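From: Marichka Hrytsenko
To: Mulville Quilters list
Subject: Re: batting for the November swap

> Has anyone tried the Kukumon wool batting? I'm making a lap quilt
> for the swap and don't want it to weigh a ton. Also, how far apart
> can the quilting lines be? I'd like to keep them wide if I can.
> Kwan

Hi Kwan, hi everyone,

Yes, I've used the Kukumon, in 2 quilts so far, and I love it! It's very light and it's got a nice puff to it, so your quilting really shows up. The only thing I'd grumble about is the folds. Mine came out of the bag with creases like a road map, and I ended up hanging it over the shower rod overnight (my husband was thrilled, as you can imagine). By breakfast they were mostly gone.

As for the lines, go by whatever is printed on your own package – they changed the bag at some point and I don't trust my memory. I kept mine at a hand's width and they've held up fine, but those two don't get washed a lot.
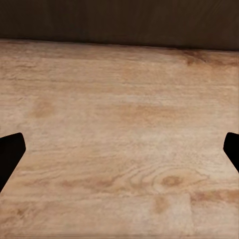

Now, fabric for the backing. If you haven't bought it yet, please don't do what I did and put a bright white behind a cream top, because it shadowed through at every seam and I stared at it for weeks. I'd go for something warm and a bit uneven. Think of a table like the one up there, with the cream streaks and the tan and peach all running the same way – a backing in those colors would hide a wobbly stitch beautifully, and you could quilt long wavy lines along it and never mark a thing. Grurum had a sandy stripe that came close, and I think there was still a good bit left on the bolt when I stopped in.

Before I forget, I still have roughly 200 of the small curved safety pins from the last swap. If they're yours, shout. Otherwise I'm keeping 50 for myself and the rest can go to whoever is basting next.

Marichka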